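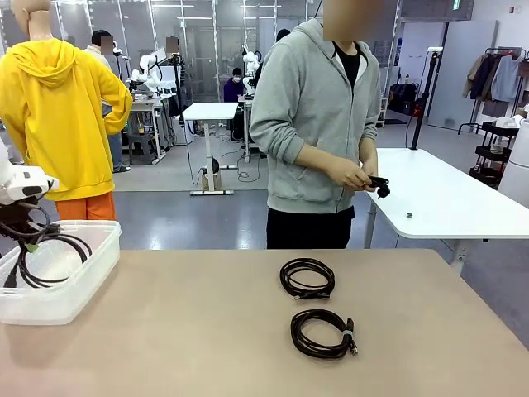 Slack in the Line

Cables are a poor fit for most grasp planners. A coil has no fixed shape, and the pose estimated before contact is wrong a moment after it. At Curnen, a group led by Princess Tiongson has spent the period since August on a narrower problem: lifting one coiled cable out of a bin that holds several, without bringing its neighbors along.

The method, called Onton, does not model the whole tangle. It scores short visible segments by how many crossings lie above them, grips the best one, and raises it slowly. If the load at the wrist climbs too early, the gripper lowers the cable and picks another segment.

Over 1228 attempts, Onton made 244 double picks, where a second cable left the bin with the first. Ieuan Cadwaladr, who wrote the scoring code, attributes most of them to connectors. "A plug hooks under a loop and the load curve looks normal for the first 11 centimeters," he says.

Black cable on black cable remains the hardest case – the segment detector loses crossings in shadow. Tiongson's group now trains with coils laid singly on the tabletop as well as in the bin. A second series, limited to 20 cables of one type, began on 13th April.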